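5/10/25

Up far too late and still humming. I finally played the whole of the Sulley Hall concert tonight, both sides and then both sides again, and I want to get some of it down before it fades.

I'd only ever known it from the radio repeat, which faded out halfway through the slow blues every single time. Well, it doesn't end there! The clarinet comes back in, very low, almost under the piano, and then the trumpet player puts in his mute and the two of them just talk to each other for what feels like ages. I had to sit down on the stairs. The sleeve says the hall held 2,080 people that night, and you can hear all of them go quiet.
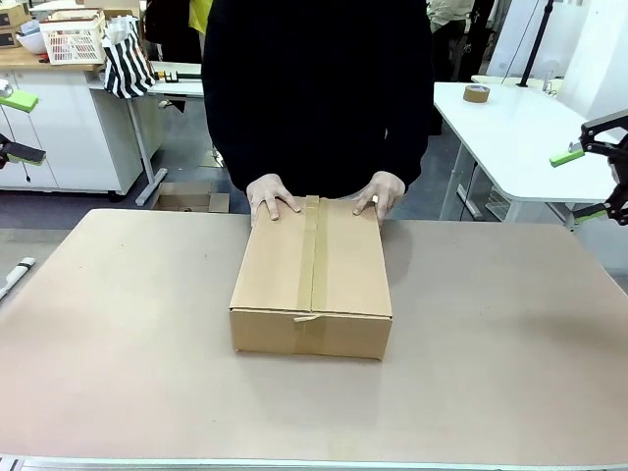 Then somebody near the microphone coughs right on the drummer's brushes and it's so perfectly in time that I laughed out loud. I love that sort of thing. Studio records from those years are lovely, but they're so tidy, and the live ones have chairs scraping and glasses going and a man shouting "yes!" before the solo has even got going.

Side two is the fast stuff. There are five tunes, and the third is the Woltlow stomp, which I'd read about and never heard. It was supposed to be a party piece, the one they played when the bar was about to shut, and they take it at such a lick that the bass player is plainly hanging on by his fingernails. The singer only gets one chorus. One! She sits so far behind the beat that I thought she'd missed her way in, and then she lands on the last line exactly with the band. I played that bit over and over. Tried singing along in the kitchen and came in early each time, of course. 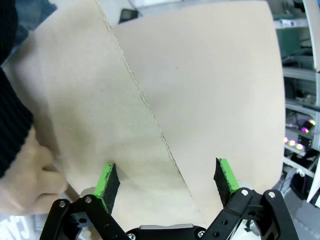 Big sheet of cardboard, a bit torn along the crease.

Must look up who wrote the arrangement for the opener. The sleeve gives the tunes and the players and that's your lot. The library had a book about the Woltlow dance bands that I borrowed in April and took back half read, and I'm kicking myself now. I want to know if the trombone part was written out or if he made it up on the night — it sounds too neat to be made up, but then so does everything he does.

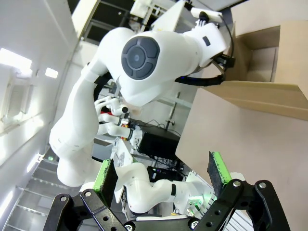 I played it on the Zasten, and what a difference from the old machine. The bass has come up out of the floor, and I can pick out the guitar, chopping away on every beat, where before I could only guess at it. I've set the weight a shade heavier than the booklet says and it seems happy. The pivot on the tone arm has a round cap that reminds me of the dark grey one on the shoulder of that white robot arm, the cap with the cross pattern and the little circle in the middle. The lid still won't stay up by itself.

Twenty past midnight and I've just put the slow blues on again, very quietly. Next is the Arthur set, 12 sides of small group recordings, mostly piano trios, and I'm going to make myself do one side a night with the lamp off and no reading. I'll start with the ballads. Must buy a new brush for the needle, and milk.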